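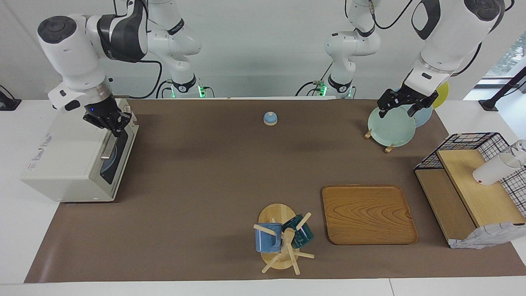 Ticket: right arm faults out on oven door handle, code 1255

Itum Help > Student Teams > Arms and Grippers > Open and Recent

Team: Somgate College robotics club
Task set: kitchen table, two arms
Opened: 2 Dec 2022
Priority: high pls, Ketville heat is next week
Status: closed by poster, see end

PROBLEM

Right arm goes to the toaster oven, gripper comes down at the top of the door by the handle, closes, starts to pull, then stops dead. Itum console gives 1255 "grip effort out of range". Left arm carries on with the plates as if nothing happened. Have to clear the fault by hand and home both arms before it will do anything else.

Not every run. 9 tries after lunch, most of them faulted. Morning was fine, same script, same oven. Only ever the right arm.

Setup as per the Ketville task sheet: brown mat, oven at one end, plates on edge in the wooden rack, mug tree, tray, shelf box with the mesh basket at the other end. Task is open oven, take a plate from the rack, aubergine on plate, plate in oven, shut door. We're not being scored on the mugs this round but they have to be on the table.

WHAT WE'VE TRIED

1. Power cycled both arms. Cleared 1255, came back second run.

2. Swapped the gripper comms lead for the spare. No change. Put the old one back.

3. Ran right gripper open/close on its own, nothing in it, 50 times. No fault at all. So not the motor, or not only the motor.

4. Slowed the whole approach down. Slightly better?? Might be luck. Can't keep it slow anyway, we run out of time on the door shut.

5. Skipped the door completely. Opened it by hand, left it down, ran from plate pickup onwards with the plate down on the mat by the oven and the aubergine on it. Wanted to see if the arm faults on the plate grip too. Four runs, no 1255.

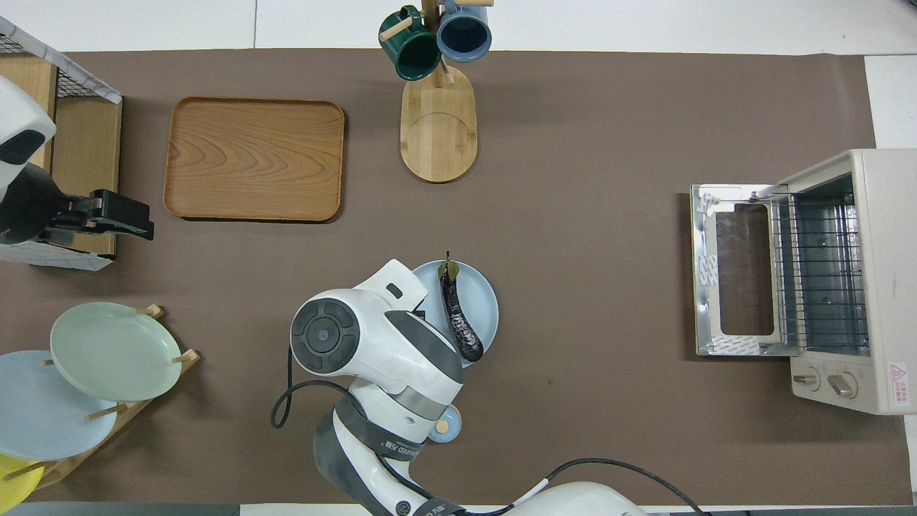

6. Back to door shut at the start, full script. Faulted on the first go. So it's definately the handle and not gripping in general. Log attached, fault is at line 563 if anyone wants to look.

REPLY FROM ITUM SUPPORT

Thanks for the log, and for running the plate part separately, saves us asking. Line 563 has the gripper still closing when the pull starts. Wrist takes the load before the grip has settled and you get 1255. Questions:

- which gripper profile is loaded on the right arm, and is it the same as the left?
- has the oven been moved on the mat since you taught the handle position?
- any tight bit in the wrist cable when the arm is at the handle? Check it by hand with power off please.

REPLY FROM SOMGATE

Profile: left is "Santoro soft", right is "Santoro default". They should both be soft. Think default got reloaded when we updated at dinnertime, which would fit with the morning being ok. Changed right to soft, saved, restarted.

Oven: yes probably. Someone wiped the mat down and it went back a bit skewed. No tape marks. There are now tape marks.

Cable: power off, moved wrist to handle position, loop has slack all the way. Left alone.

Reran with soft profile only, handle position not retaught. Better but one fault in six. Then retaught the handle and added a half second wait between close and pull. No faults in the next eight. Put the speed back up to normal, still ok.

REPLY FROM ITUM SUPPORT

Good. Keep the wait in. If you're short on time take it off the end, after the door shuts, you don't need the arm to go fully home between runs. The update resetting one arm and not the other is a known bug, we've had it since October. Until it's patched check both profiles after any update.

CLOSING NOTE

Ran it again with someone else on the console in case it was us. Fine. Writing down what to do on the day:

- check BOTH profiles say soft
- oven on tape marks, before power on
- wait stays at 0.5
- reteach handle if the organisers give us a diffrent oven
- pack the spare gripper lead even tho it wasn't that

Still get an odd little pause on the left arm when it takes a plate out of the rack, no code, doesn't stop the run. Will open a new ticket if it gets worse. Closing this one.

Filed under: Grippers, Fault codes, Student teams, Resolved by user

This site uses cookies to keep you signed in and to remember your ticket filters. Accept all / Manage settings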